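Getting creases out of a long black backdrop curtain

Posted by marar_players, May 10, 2020

Hello all! We've just been given a set of black drapes by a school that was closing its hall, and they're gorgeous, heavy things, but they've spent years folded in a trunk. There are creases running right across them every couple of feet. We're hoping to hang them for our July show (a very silly pirate story, can't wait). I don't want to ruin them with an iron. There are 12 of them, so anything that needs a whole day per curtain is out! Also, should I wash them first? There's no label that I can find.

Ashwin Kotian

Oh, lucky you, I love a good black drape! Don't wash them. Old stage curtains have often been treated to make them flame retardant, and on many of them the treatment comes out in water, so you'd be left with a cleaner curtain that isn't allowed in a public hall. Brush them down outdoors with a soft clothes brush, top to bottom, and then hang them. Do this first, before you try anything clever. Three days on the rail at Vamholm got rid of most of our creases with no help at all, and ours had been stored in a damp cupboard under the stairs.

For what's left, mist lightly from the back, if the fabric doesn't mark. Try a corner near the hem and leave it overnight. Some treated cloth goes chalky where water has touched it, and those pale rings are a pain to shift. If the corner looks fine, a handheld steamer is wonderful. Keep the head a hand's width away and work downwards, with your other hand pulling gently on the hem.

Do find out whether they're wool or cotton too. Wool drops its creases beautifully!

lendar_lass

I just tumble mine on cool with a damp towel. Works every time. Mine are only bedroom ones though

Tom at Ultow

Seconding Ashwin on hanging them early. Also have a look under your real stage lights before you spend a weekend steaming. Black swallows nearly everything, and with the light kept off the back wall you may only catch a faint grey line or two. Soft folds help a lot, so don't stretch them flat. We allow half as much width again.

And when the show's over, roll them on cardboard tubes! Carpet shops give them away.

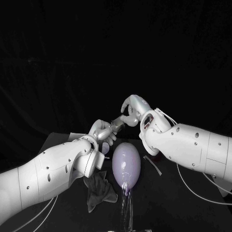 Filed under: Curtains, Drapes and Soft Furnishings

marar_players

Thank you, these are brilliant! I tried a corner last night and it has dried with a white edge, so no misting for us. They're going up on the rail on Wednesday and I'll leave them well alone. Does anyone know who can redo the flame treatment, if it turns out to have worn off?

Contact us | © Household Help Exchange | Back to top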